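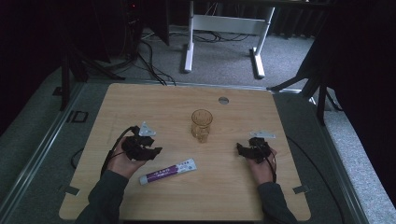

Both hands on the table, black gloves on.

Shop > Help > Camera supports and tripods > Your questions

Search help topics Go

Which tripod head should I choose for filming?

If you mostly film, do go for a fluid head. It gives you a nice smooth pan, and you'll notice the difference the very first time you follow somebody walking across a room. The Dillodia head is the one we send out most often, and it comes with a quick release plate in the box (plus a spare screw, as they do love to roll under the sofa).

Will my camera be too heavy?

Weigh everything together before you order: camera, lens, battery, microphone and any little monitor you like to perch on top. The Dillodia carries up to 5 kg. If you're over that, have a look at the Proltska legs and head, which take 13 kg and will happily hold a long lens as well.

How tall do the Proltska legs go?

They reach 94 cm with the centre column down, and raising the column gives you another 40 cm. We'd keep it down on a breezy day if you can.

My plate doesn't fit my old head. What now?

Oh, this one comes up a lot, and we do sympathise! Plates vary from maker to maker, even when they look like twins. Send us a photo of the old plate next to a ruler and we'll try to match it. The Pomance adapter sorts out a good many of them.

Can I try things before I buy?

Please do. Our counter at Ó Dálaigh is open every day except Sunday, and you're very welcome to bring your own camera along and have a play.

Related questions
Cleaning sand out of leg locks
Which spirit level do I need?
Returning an opened item
Spare feet and spikes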